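June, late evening

I meant to write last night and fell asleep with the lamp on, so this entry has to do for two days, and I apologize to the pages in advance because I've had a lot of tea.

The letters are what I've been busy with. My aunt's letters, I mean, the ones that came to me in the old shoebox when the house in Mevgate was sold, and that have been sitting on top of my wardrobe ever since, getting softer at the corners every time I took the lid off and put it back on again. She wrote to my mother every couple of weeks for years, over a distance of around 2,000 miles, and she wrote the way she talked, which meant no margins and the last sentence going up the side of the page. I've been promising myself I'd make proper folders for them, one for each year, with a flap that closes over so nothing slips out. It has taken me most of the winter and all of the spring just to buy the board.

I got it from Atanasov in the end, the paper shop down by the bus station, where it's always a little too warm and you have to step over the rolls. I had gone in for white, plain white, and then I saw the cream and that was that. It's smooth with hardly any shine to it, and it makes the old envelopes look as if they belong somewhere. The sheets are 22 inches on the long side, and I carried mine home on the bus pressed flat against my chest like a tray, and a very kind woman moved her shopping so that I could stand by the window with them.

The instructions come from a Hokix booklet I've had since school, and page 147 is the only one I ever open. It has a drawing of a folder with a long slanting flap, and under it the words "score lightly, fold once." Such an easy thing to read! I scored too hard on the first try and went right through, and then on the second I was so careful that the fold wandered off by itself and came out like a smile. So this morning I started over with a clean sheet and a long ruler, before the phone could ring, and went slowly.

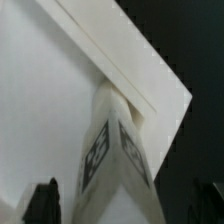
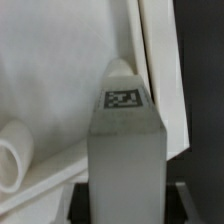
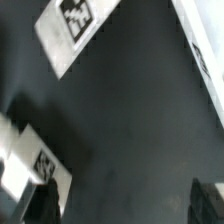 Gluing is what I've been dreading, and I put it off all afternoon by cleaning things that were clean already. The Flundel paste wants 15 minutes before you're allowed to touch it, and I am no good at all at not touching things, so I made myself go and stand in the yard and look at the beans. I did try to get the smudges off the table first, that faint mottled look it gets, but on a dark gray top every wipe of the cloth just seems to move them along, and I gave up in the end and put newspaper down for the paste. I do love working on that gray, though. Anything pale shows up so well on it that even I can tell where an edge is without hunting for my glasses, and when I had the old pine table I was forever cutting into my own fold line.

When the time was up I went in and pressed the side seam with the back of a spoon, the way my mother did with pie crust, and it held. I opened and closed the flap more often than I needed to. Then I put the first year in. I had told myself I wouldn't read any of them, only put them in order, and of course I sat down on the floor and read until my foot went to sleep. There's one about a neighbor's goose that I had completely forgotten, and another where she asks my mother three separate times whether the blue coat arrived and never once says which blue coat. I would give a lot to know. I have a feeling it may be the one in the photo by the lake, but that photo is black and white, so it's no help.

I'm not sure what to do with the envelopes that lost their stamps. Somebody steamed them off long ago, me probably, and there's a brown patch on each one where the gum was. They can go in with the others, I think. She wouldn't have minded.

Tomorrow I'll cut the next folder, if my thumb forgives me for the spoon, and I have to call Atanasov to ask whether they're getting more of the cream, as I'd hate to finish the later years in white. The window's still open and the moths are coming in, so I'm going to bed.

Comments

Reader from Mevgate: I read this with my own shoebox sitting right across the room, looking at me. Did you keep each letter in its envelope or lay them flat?

Author: In the envelopes, so far! Flat would be kinder to the paper, I know, but I like pulling them out.

paperandpaste: Bone folder instead of a spoon and your thumb will thank you. Lovely entry as always.

Reader: Please tell us if you ever find out about the blue coat.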